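Mosora Street Histories: your questions answered

What is the project?

We're putting together a history of Mosora, the old tram-depot quarter on the east side of Plostevell, as told by the people who live and work there. It covers the years from the first workers' blocks to the present day, and it's as much about stairwells, bakeries and shared courtyards as it is about plans and maps. We love this place and there is so much to tell!

Who runs it?

Hanna Bielecka started it while researching how newcomers find their first flat in the district. The Sketanden reading room gives us a desk, shelf space and the use of its kettle.

Where exactly does Mosora begin and end?

Ooh, a favourite argument. The city's map stops at the canal, but plenty of people on Kelemen Street, just across the bridge, say they've always been part of it. We go with them, which brings the quarter to 1,516 households.

I only moved here recently. Do you want to hear from me?

Yes, please! Some of our best recordings are with people who had been here less than a year and could still remember being lost in the back lanes. You can speak in any language you like, and we'll find someone to translate.
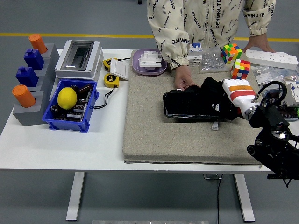
Interviews usually last an hour or so, though one wonderful talk about the old laundry on Kelemen Street ran to nearly three. You can stop whenever you want, skip a question, or bring a neighbour along (two neighbours together often remember far more).

Can I listen to the recordings?

So far 44 are open to everyone at the reading room. Ask at the desk for the list, which is sorted by street. A few are closed at the speaker's request.

Are there guided walks?

There are, and they're great fun. We set off from the depot gates at 2 pm, once a month until November, in groups of up to 8. Wear decent shoes, as the cobbles behind the market are uneven.

Can I give you old photos or letters?

We'd be delighted. We copy them and hand the originals straight back. Please write any names and addresses you know on a separate sheet, never on the photo itself.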